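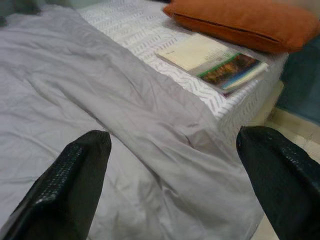 Bed-making

Bed-making is the household task of putting sheets and covers on a mattress and pulling them straight. It is usually described as a simple job, and most written guides treat it as one, which may explain why so few of them agree with each other.

The bottom sheet

A bottom sheet is either flat or fitted. A flat sheet is a plain rectangle of cloth, laid over the mattress and tucked underneath. Until the tucking is done it wrinkles easily, and a ridge of gathered cloth can run from one side to the other. Smoothing normally starts in the middle and works outwards. The common advice to shake the sheet once and let it "float" into place assumes more space around the bed than many bedrooms have.

Light grey and white sheets show creases mainly through shadow, so the same bed may look neat at noon and untidy under a lamp.

Mattress surface

Many mattresses have a quilted top, sometimes with a printed or stitched pattern such as small grey chevrons on white. Makers have claimed that such patterns help the sheet to grip. The evidence is thin. Čestmír Mikuš, in a short study for the bedding firm Flandix, timed 198 changes of sheet and found no difference between patterned and plain tops. He did not record how often the sheets slipped overnight, so the question remains open.

Corners

The folded or "hospital" corner is widely taught. Its supporters say it holds better than a loose tuck, though much depends on the depth of the mattress and the length of cloth left hanging. Duygu Şimşekoğlu has argued that the fold survives mostly out of habit, and that a sheet with enough overhang stays put however it is tucked. Her critics point out that she tested only one size of bed.

Thread count

Packaging often gives a thread count as a sign of quality. The Tekin range was sold at 222, and a rival line from Killetti at 100. Neither number says much about how flat a sheet will lie.

See also: Duvet cover; Mattress protector; Valance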